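Visit report: Nurnov teaching lab, Friday

Aoife Ó Néill met us at the Grulach gate and took us straight to the manipulation room. The lab records demonstrations in two ways: by hand, with the operator pushing the arm through the motion, and by remote control from a second desk. The shared set, Mokovach, held 3,126 demonstrations when we visited.

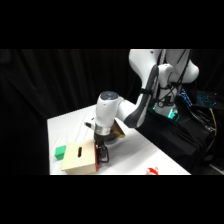
Hand guiding is the slower method. Of the 400 attempts logged in April, 118 were rejected, mostly for hesitation near contact. Approaches to the red end of the wooden box get particular attention — the two fingers have to come down alongside it without pushing it. The slot in the top and the green cube at the other end belong to separate tasks.

Remote sessions use Kim, the lab's own control software. Operators change over after 3 short runs. We asked about delay on the link and were promised the figures by email.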